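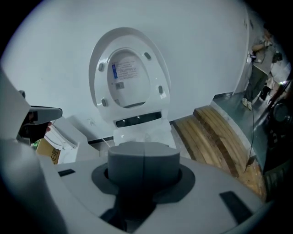
**Kvido Dvořáček** commented that the bill alone proves very little, and asked whether the meter moves with every fixture closed and the softener bypassed. Without that, he said, a leak and a softener that regenerates too often look the same on paper.

## Water use has doubled, toilets pass the dye test, what do I check next?

Single-story house in Gistham, one occupant, two bathrooms. Municipal supply from Butport. The October statement shows 3136 gallons, so more than 100 a day. The same month last year was less than half of that. No irrigation system, no pool, no guests.

Done so far:

- Dye tablet in both toilet tanks, no color in either bowl after 20 minutes.
- Looked under every sink and behind the washing machine. Dry.
- Outdoor spigots closed, no drip.
- Walked the line from the curb to the house. No soft ground and no greener strip of grass, but it had rained that week.

The meter is a Filo with a sweep hand and a small red triangle for low flow. The softener is a Machala on a metered valve, 7 years old, in the garage next to the water heater. Its drain hose goes into a standpipe along with the washer hose.

Edit after the comment from Kvido: with all fixtures closed and the softener in service, the triangle turns slowly and stops now and then. I haven't tried it on bypass. I would like an order of operations before I pay for a leak detection visit.

Posted Tue 4 May by **slabside**

---

**Dalibor Baláž**

The low flow triangle is the right instrument. The sweep hand is too coarse for this size of loss over a short test. Work from the street inward and close one valve at a time.

1. Close the main shutoff where the line enters the house. Wait a minute and look at the triangle. If it still turns, the loss is between the meter and the shutoff, or the shutoff doesn't seal. Old gate valves often don't. Check by opening the lowest faucet in the house: it should run down and stop completely.
2. If the triangle stops, open the main again and put the softener on bypass. Watch for as long as it took to see movement before. If it stays still, the loss is in the softener.
3. If it still moves on bypass, close the cold inlet on the water heater. A stop here means the hot side: a pressure relief valve weeping into its discharge pipe, a hot line under the slab, or a hot tap.
4. If it still moves, close the stop valve at each toilet, then at each sink, then the washer.

The detail that matters to me is "stops now and then." A break in a buried pipe runs all the time. An intermittent flow suggests a valve that opens and closes: a fill valve topping up a tank, a relief valve, or a softener drain valve that doesn't seat.

On the dye test, 20 minutes is enough for a bad flapper but short for a slow one. It also tells you nothing about the overflow tube if you put in the dye and the water level was just below the rim of the tube at that moment. The level can creep over it later, especially at night when street pressure rises. Mark the level in the tank with a pencil, shut the stop valve, and leave it for a few hours. A drop below the mark is the flapper. If the level holds, open the stop valve again and check that the fill valve shuts off below the top of the tube.

Pull the softener hose out of the standpipe and put the end in a bucket. Between regenerations there should be no flow from it. A worn piston seal or a piece of grit in the valve will send a steady trickle to drain, and with the hose pushed down a standpipe you would never see or hear it. That kind of loss can easily account for your difference.

Write down the full meter reading, including the last digits, before bed and again before the first use in the morning. Do it for several nights, half of them with the softener on bypass.

---

**copperline**

Probably the toilet. It's always the toilet. Replace both flappers, they cost next to nothing.

> **slabside:** Both flappers were replaced last spring, same part as the originals.

> **copperline:** Then replace the fill valves.

---

**Kvido Dvořáček**

I agree with the sequence from Dalibor, with one addition. The triangle can rock back and forth with no water being used. Pressure in the street main changes, and if there is no check valve, a little water moves into the house piping and out again. A heater warming a full tank does the same thing in the other direction. So note the direction of rotation. Rocking is harmless. Net forward movement over an hour is a loss.

Also look at the regeneration counter in the softener menu. If someone changed the hardness setting or the clock was reset after a power cut, it may be regenerating far more than it needs to. Salt use will have gone up as well. Have you been filling the brine tank more often?

> **slabside:** Yes, I have, now that you mention it. I put it down to a different brand of salt. Bucket goes under the hose tonight and I'll post the readings.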